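Špela Kovačević
Padlock sorting, a thread. I have had a shoebox of locks since the last move and in May I finally went through it.

The box had come from three places: my old gym bag, the storage unit on the Krasniqi lot, and whatever the previous tenant left in the hall closet. Most had no key attached. A few had a key that belonged to something else.

First step was clearing the white table so small parts wouldn't get lost. Locks to one side, loose keys in a saucer. I also had a can of dry graphite, a rag and a roll of masking tape.

Then I tried keys one at a time. If a key goes in all the way but won't turn, don't force it. Pull it straight out and try the next. I bent one key last year by being stubborn with it and had to get the stub out with tweezers.
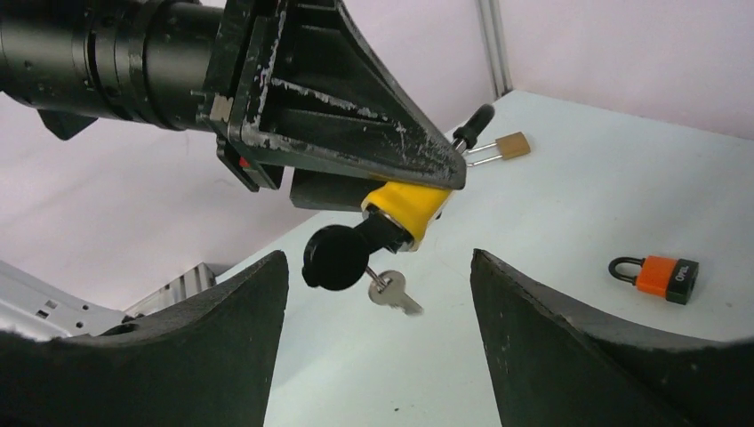

A key with a plastic or rubber head is easier to deal with than a bare one. You get a better grip, and you can tell it from the others in a drawer. The bare ones all look the same to me after ten minutes.

Somebody asked what I do with the little brass ones. I keep them. They're fine for a toolbox or a suitcase zipper. I wouldn't put one on a shed.

For the shed I use a Marnar with a long shackle. It cost 35 dollars and the key still turns after two winters outside. It wasn't in the box, so it isn't part of this.

Once a lock has its key I put a strip of tape on the key and write where the lock is going. Shed, bike, gate, spare. I used to use colored dots — they fell off in the drawer and I was back where I started.

Colored bodies help more than labels do. If the lock is yellow I can say "the yellow one" over the phone and my sister will find it. I can't do that with four plain gray ones.

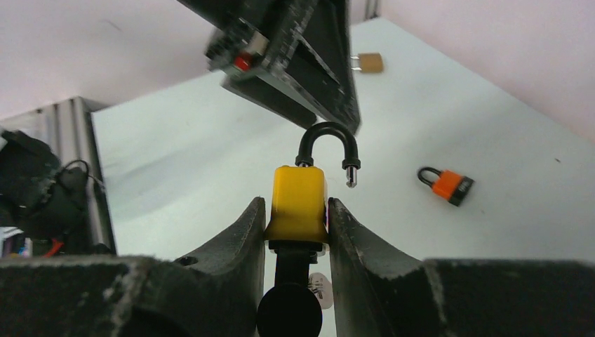
Yellow one open, orange and brass still on the table.

If a shackle feels stiff, a little graphite in the keyway and a little at the shackle holes. Work it open and shut a few times. I don't use cooking oil. My uncle did and the lock on his gate filled up with grit.

Combination locks went in a separate bag. There were 8 and I know the number for one of them. The Famix has a reset hole in the side but you need the current combination to use it, so that's no help.

Locks with no key at all: I'm giving it until the end of the month in case the keys show up in a coat. After that they go in the scrap metal bucket. A locksmith quoted me 72 dollars to cut a key for the old Fatard and I said no thanks.

The keepers are in a flat tin now, each with its key beside it and not in it. The spare keys are in an envelope taped inside the kitchen cabinet door.

Still have to do the luggage keys. Those are in a different box and I haven't opened it yet.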